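4.2 Living with the Merurley kit

6 min read

I should say at the start of this section that I came to the Merurley as a buyer, with a lab budget to spend and a fair bit of grumpiness left over from the last kit we tried. Panganiban sell it as a two-arm bench set with a camera on each wrist, and the sales sheet makes a lot of how quickly you can get going. We had ours bolted down and moving on a Wednesday, a little after lunch, which I thought was pretty good going for two people and one hex key!

For the trials we stuck with toy bricks. They're cheap, they're bright, and if you squash one you can buy another at the corner shop. Each trial asked one arm to pick up a brick or a small stack and put it down on a marked spot while the other arm worked elsewhere on the board. We ran 429 of these over the course of March, all of them driven by hand through the leader arms that come in the box, with Gerardo Cruzado on the left pair and me on the right. Figure 7 shows the view I had for most of the month.
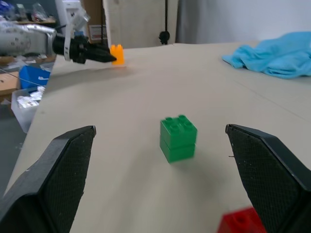
Figure 7. Wrist camera view with the gripper open around a two-brick green stack. The second arm is at upper left, close to the orange brick.

The wrist view is the bit I'd pay for again. You get both fingertips and the target together, so lining up feels natural after a morning or so (Gerardo says an hour, but he plays a lot of games). The dimpled pads on the fingers have held up well too. I do have a moan about blur. Move the arm at any speed and the bricks go soft at the edges, and the exposure setting is buried in a menu that the manual doesn't mention. Grergate, who handle support, answered my email the next day and told me where to find it.

Of the 429 trials, 42 ended in a dropped or missed brick. Most of mine came from closing the gripper a touch early. We threw out 2 more recordings before counting because the files wouldn't open, and I still don't know why.

We did try the force limit at 70 per cent for a few days, and I liked it enough to leave it there for everything in section 4.3.

Related items
Setting up the Premholm bench controller
Leader arms compared: weight, reach and sore wrists
Gripper pads: when to replace them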